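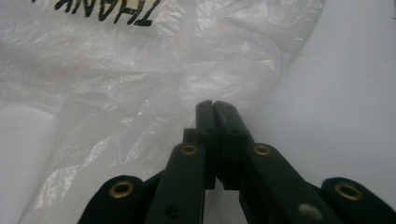
Willy Groen reckons you should never wash a woollen jumper until it can stand up on its own, and after my last post (the one where I confessed to felting my good grey cardigan down to something a toddler might wear) he wrote to tell me so at some length. According to Willy, airing does nearly all the work, and most of us wash wool out of guilt. I've been turning that over for weeks now, and I think I've come round to his side, or at least most of the way.

I grew up in a house where everything went in the wash. Mum had a laundry day that began before breakfast and finished with the ironing basket in front of the telly, and if you'd worn a thing once, in it went. School jumpers, blankets, Dad's gardening hat. We had the whitest tea towels in the street and not one piece of wool that lasted more than 2 winters, and it never occurred to any of us that those facts might be related!

So in June, when the cold properly set in here, I started a little experiment with three jumpers. The navy one is my Verhoeven, which I bought second-hand years ago and love more than is sensible. The green one was knitted by my aunt and has one sleeve longer than the other. The third is a scratchy brown thing I only wear to the compost heap. Each of them got a night over the back of a chair on the verandah after wearing, out of the sun, and that was all the attention they had.

The navy was fine. Better than fine - it smelled of nothing at all, and the cuffs stopped going baggy. The green one was fine too, until I fried onions in it. Wool drinks up onions like nothing else I know, and three nights on the verandah didn't shift it, so in the end I gave in and filled the tub.

When I do wash now, I go gently. Water at 30 degrees or cooler, a small squeeze of wool wash (I use the Brekau one, mostly because I like the smell), and then I push the jumper under and go and have a cup of tea. No rubbing, no wringing. I used to twist mine like a dishcloth, which makes me wince to remember. After the soak I rinse in water as close to the same temperature as I can manage, roll the whole lot up in a bath towel, and kneel on it. Kneeling on a jumper is surprisingly good fun on a grey morning.

Then it dries flat on another towel, patted back into shape. My aunt's sleeve came out a tiny bit closer to its partner, as I'd been nudging it with my fingers, and I haven't decided whether to tell her.

The compost jumper I left completely alone, all winter, as a tribute to Willy. It can't stand up on its own yet but it does lean with some conviction.

A few of you asked about the cardigan. It has been cut up for pot holders, and very good ones they are too, thick as anything. I gave one pair to my sister and kept the other, and the buttons have gone in the tin. Next I want to have a go at darning the elbow on the navy, if I can find yarn anywhere near the right colour, so if you've got a favourite shop for small amounts of mending wool, do leave me a note in the comments.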